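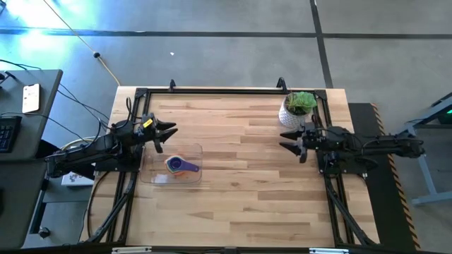 **Nesting measuring cups** are a set of small, handled vessels in graduated sizes, used in home cooking to portion out flour, sugar, rice and other dry ingredients by volume. Each cup fits inside the next one up, so that the whole set takes up little more room than its largest member. They are sold as a set and stored as a set for a period that varies by household.

The smaller pieces are usually called measuring spoons, and the word *scoop* is used loosely for anything with a round bowl and a handle. Makers do not agree on where a spoon ends and a cup begins. Some sell both sizes in a single stack, which settles the matter by avoiding it.

## Design

A typical cup has a round bowl with a flat rim and a handle that leaves the bowl at or near rim height. The flat rim is the working part. It gives a knife or a straight spatula something to ride on when the excess is scraped off, and a cup with a chipped or wavy rim is no longer much of a measuring instrument, although it will go on being used as one.

Handles come in two schools. Long handles reach the bottom of a deep canister and keep knuckles out of the flour. They also tip an empty cup over when it is set down on a counter, a fault especially marked in the smaller sizes, where the handle may well outweigh the bowl. Short handles stand up better and reach less far. Many sets have a hole at the end of each handle for a ring, which most owners remove within the week and keep in a drawer.

Plastic is cheap, light and hard to dent. Stainless steel lasts longer and makes a good deal more noise. Ceramic sets exist, mainly as gifts.

## Color coding

Plastic sets are often molded in a different bright color for each size. The idea is that a cook will learn to reach for the orange one without reading the handle, and this works well inside one kitchen. It fails on leaving it. No general standard assigns a color to a size, and a person raised on a red half cup may spend years quietly ruining muffins in a house where red is the third.

The Birnska company printed a color chart on the back of its packaging for many years, on the part of the card that had to be torn to open it. Its competitor Fover used the same colors in reverse order. Neither firm has explained this.

Color does help with putting a set back together. A stack in the wrong order will not close, and a missing size leaves a visible gap in the rainbow, so the owner at least knows which one to look for behind the stove.

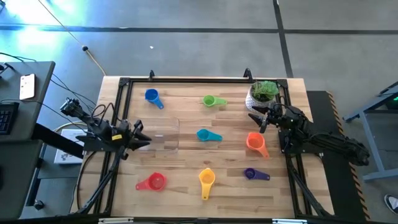

## Storage

Once unnested, a set covers a surprising amount of counter. The handles account for most of this, as they point wherever they were last let go. Common arrangements for keeping the pieces together include:

- **The ring.** Secure, but the whole bunch must be washed or wrestled with to use one cup.
- **Hooks inside a cabinet door.** Tidy while the door is shut.
- **A shallow bin or tray.** The cups can be nested in it or simply dropped in. A clear one allows the contents to be checked without lifting anything out.
- **The flour canister.** Good for one cup only, usually the half, which is then reported missing.

Nesting is quickest when the largest cup is put down first and the rest are added in descending order with the handles lined up. Starting from the smallest and covering it with the next size up, upside down, gives the same result with more steps. A catalog issued by Brulavance in January 2009 listed 318 kitchen storage products, 18 of them meant for measuring cups and two of them wide enough to hold the company's own set.

## Accuracy

The cup is not the same everywhere. The customary American cup holds a little under 237 milliliters, while the modern Japanese cup is 200. Recipes that cross borders seldom mention it.

A larger source of error is the cook. Flour dug straight from the bag packs down and can weigh noticeably more than flour spooned in and leveled, even though both fill the cup exactly. Brown sugar is meant to be pressed firmly into place, and nuts are meant to be neither pressed nor thought about too hard. "Heaping" has no agreed value.

The Stöcker set, sold with a matching leveler, was intended to remove some of this doubt. The leveler is the piece most often absent from secondhand sets, and replacements were never sold separately.

## See also

- Dry measure
- Measuring spoon
- Kitchen scale
- Junk drawer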